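What the arm can't do yet

Laurinda Henriques wants to make one thing clear before she talks about the robotics club at Jenisdale. She did not ask for a robot arm.

"I asked for a new kiln," she says. "I teach ceramics and design. The arm came up because the old tech teacher left and someone had to sign for it."

That was in February. She has run the club on Wednesday afternoons ever since, with Jaanus Paju, a former packaging-line fitter who comes in to help, and she remains hard to impress. I had read the school's newsletter item, which said the students were "teaching a robot to think". I read it out to her and she winced.

"They're teaching it to pick things up off a table. It doesn't think. It copies, and it copies badly, and then the kids have to work out why. I'd be happy if we said that in the newsletter."

The project runs like this. A student moves the arm through a task by hand control, over and over, while a small camera near the gripper records. The recordings go into a program the students did not write, and what comes out is supposed to do the task by itself. This term the task is to take hold of a small object, carry it across the table and let go of it in the right spot. The students have called their program Tritov, a name that has been explained to me twice and which I still can't account for.

Paju is blunter than Henriques about the results. I asked how often it works.

"On Monday's test, 13 out of 34," he says. "And I'd call a few of those 13 generous. It dragged one along the table and stopped in the right place. The kids voted that it counted. I voted no."

He spent years around machines that did one job all day, and he isn't convinced the newer way is a better one for a school. "If you gave me an afternoon I could program that arm to do this move every single time. Put the thing here, go there, close, lift. Done. It's old and it's boring and it works."

So why not do that?

"Because then somebody shifts it by a thumb's width and it closes on air," he says. "Fair enough. I know the argument. I'm just saying ours closes on air as well."
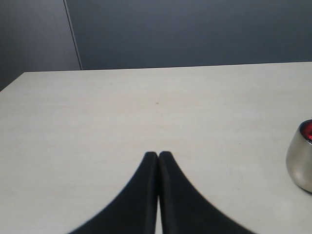 The approach is where most of the trouble is, according to Zsófia Bárány, who is in Year 11 and keeps the club's log. The arm comes in over the table with the fingers together and has to open them at the right moment. If it opens late it knocks the object away. If it opens early it tends to drift off to one side, and she doesn't know the reason.

"We thought it was the light," she says. "Then we thought it was the table, because it's so pale and there's not much on it for the camera to go by. Then Mr Paju said we should stop thinking and change one thing at a time."

They have been changing one thing at a time for eight weeks. Bárány's log is the most convincing part of the whole enterprise. It's a plain exercise book, and each entry says what was changed, what they expected and what they got. The "expected" column is optimistic in the early pages. By the middle of the book it mostly says "same".

She is not sure she would choose robotics at university. "I like the log," she says. "I like finding out we were wrong. I don't love the arm. It's slow and it makes a noise when it stops."

I put it to Henriques that a club where the best student doesn't love the robot might have a problem. She doesn't agree.

"She can tell you exactly what she knows and what she's guessing. I've sat in meetings with grown adults who couldn't. If she goes off and does nursing, that's fine by me."

What does bother Henriques is the competition. The club has entered the regional round at Studgate, where the arms have to do their task in front of judges on a table the students haven't seen before. She thinks the format rewards whoever has recorded the most practice runs, and that favours schools with more staff and more hours. Jenisdale has 700 recordings. She has heard of schools with many times that, though she admits she hasn't seen them.

"It's meant to be about ideas. I think it'll be about who had the key to the room on weekends," she says.

Birutė Siliņa, who organizes the Studgate round, has heard this before. When I reached her by phone she said there is a separate mark for written work and that it counts for a third of the total. "A team can fail the task and still place. It has happened." She couldn't say offhand how often. She also said, a bit wearily, that every school believes the others are better off.

Henriques was only half satisfied when I passed this on. A third is more than she had understood from the rules, which she described as written by someone who hates teachers. She has since asked Bárány to type up the log.

There is also the matter of what the club costs. The arm was bought with a grant from Vaher, a local equipment supplier, and the grant covers one year. Replacement fingers, if they crack, come out of the design budget. Henriques has put the kiln request in again. I asked Fiorella Fabbri, the deputy principal, whether the school would keep the club going once the grant ends, and she said it was "very much valued" and that numbers would be looked at in the new year. I asked which numbers. She said enrolment, mainly.

Paju says he'll keep coming either way, as long as someone lets him in. He wants one term in which they program the move the old way, measure it, and then compare it with Tritov on the same table with the same object.

"Nobody's done that here," he says. "They just assume the new one wins. Maybe it does. I'd like to see it written in Zsófia's book first."

The next test is on Monday, with the fingers set to open a little sooner. In the "expected" column, Bárány has put a question mark.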